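Mandodero Community > Off topic > Phones + plans
Thread: battery dying by lunch, replace or new phone?

bastis73
10/22/20 8:14 am
ok so phone is at 40 percent by noon every day. barely use it. bekerico wants to sell me a whole new one on a 2 year plan, total comes to 600. is that nuts or normal

pinecone_lou
nuts. get the battery swapped. did mine in December, still going strong

Emil Holzer
Depends how old it is. What does the battery health screen say? And do you leave it plugged in all night? That kills them.

pinecone_lou
the overnight thing is a myth Emil. phone stops charging when its full

Emil Holzer
It stops and then tops off again, over and over, and it stays warm the whole time under a pillow or whatever. Heat is the problem. I never said it was the plug.

pinecone_lou
you said "plugged in all night kills them" lol scroll up

bastis73
guys. its on the nightstand, no pillow. cant find a health screen, where is it

gravelroad
settings, battery, then the three dots. not every model has it tho

also turn off location for the weather app. mine was checking all day long, huge drain

bastis73
found it. says "fair". thats it, no number. thanks for nothing phone

Mösli_fan
Fair means swap it. Dont let the Bekerico guy talk you into the plan, read the small print, they get you on the early exit fee. My sister got stuck with that one

gravelroad
clean the port first!! costs zero. wooden toothpick, phone off, go easy. pocket lint packs in there and then the cable doesnt seat all the way
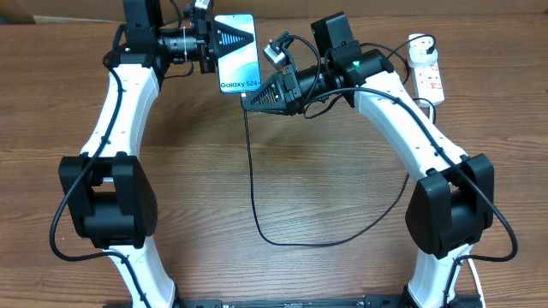 and try a different cable before you pay anybody. i blamed my battery for weeks, was the cable the whole time

Emil Holzer
A bad cable would not make it drain by noon. It would just charge slow.

gravelroad
if it never got to full overnight it would

Emil Holzer
Ok, fair point. bastis, what does it say when you unplug it in the mornng?

bastis73
never looked tbh. will check tomorrow and post. not signing anything til then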